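Holanda, 18 hours in

November 8, 2024

I bought Holanda in May and left it alone until the pathfinding patch. It is a colony builder with a fixed map, 11 building types and a hard cap of 300 settlers. The developer is Dosteo, whose previous game, Josance, I finished twice.

The simulation runs in ticks. Each settler picks a job at the start of a tick and keeps it until the job is done or the path is blocked. Before the patch, a blocked path put the settler back at the end of the queue. Large towns starved with full barns. 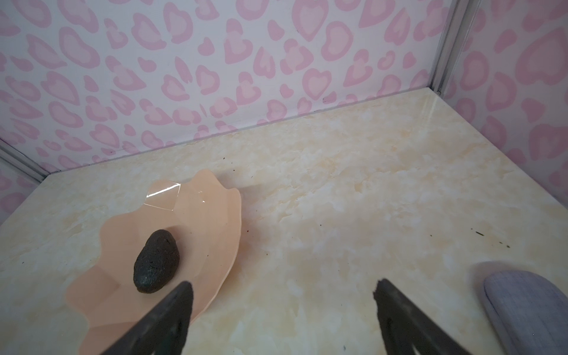
The patch replaces the queue with zones. You draw a zone, assign a barn to it, and settlers inside it only look for work there. My second town reached 300 settlers with no starvation. The first one, loaded from an old save, did not recover. Old saves keep the old job table, so start over.

Food is still the weakest system. Orchards and vineyards give the same yield per tile, but vineyards need one more worker. I see no case for building them until wine unlocks. 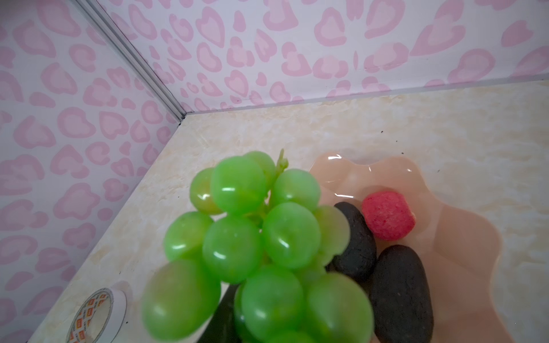

Green grapes, plastic.

Performance is acceptable. I get 45 frames per second at the settler cap with shadows on medium. Autosave freezes the game for a moment, and the interval can't be changed from the menu. You can edit it in the settings file.

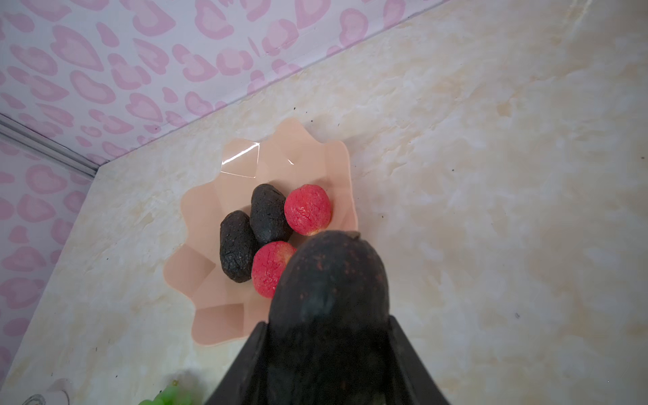

The interface needs work. Zone colors can't be changed, and two of them are close enough that I assigned the wrong barn more than once. There is no undo.

Zuvitari, the desert map, is sold separately. I haven't bought it yet and will wait for the next patch.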